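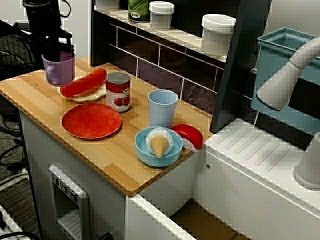

A purple mug over the counter, with a hot dog and a small can beside it.

The Second Lead

The call came while I was on the bus. Pincombe wanted me to read again, and they wanted me there by four. It was the third time I had read for the same part in the same month, and I had stopped telling my mother about it.

The part was the second lead in a film called Brondthorpe. It was a family picture about two brothers who run a failing hotel. Everybody in town knew the first lead was taken. Four names had been printed for the younger brother, and mine was not one of them.

Pincombe had its offices on the second floor, over a bank. There were 22 chairs in the waiting room and one other person in it, a man I had worked with on a soap. We had played cousins. He had his pages rolled up in his fist.

"I thought they were done with me," he said.

"Same here."

"Are you doing the kitchen scene?"

I said I was. He said he was too, and then we both looked at the television, which was showing a clip of the director walking to a car outside an airport. A reporter asked him who the brother was. He smiled and got in. The sound was off, so we read it along the bottom of the screen.

They took him first. I could hear him through the door, not the words but the rise of it, and he was louder than I had planned to be. When he came out he put his hand on my shoulder for a second and went down the stairs.

Inside there were three people behind a table, and the woman from casting read the other brother. In the kitchen scene the younger one comes home at night and finds the hotel has been sold. He has six lines. I had always played him angry. I sat down this time, and I said the lines as if I had known for a long while and was only tired of waiting to be told.

The director wrote something. He asked how old I was and I told him the truth, and he asked if I could ride a horse. There was no horse in the script. I said yes.

"When did you last ride?"

"I was 20."

"All right," he said. "Thank you for coming in."

I walked home and saved the fare. My phone rang as I was crossing the bridge. A gossip site had a photo of me going into the building, taken from across the street, and under it a line that said I was close to signing. It had been shared 2000 times already. My agent wanted to know why she was hearing it from a website.

"There's nothing to hear," I said.

"Then don't say that to anyone. Don't say anything."

So I said nothing. I made eggs when I got in, and ate them standing up - the soap friend had sent a message by then. He had seen the photo. He wrote, Good for you, and then a minute later, Is it true?

I left the phone on the stove and went to look up riding lessons.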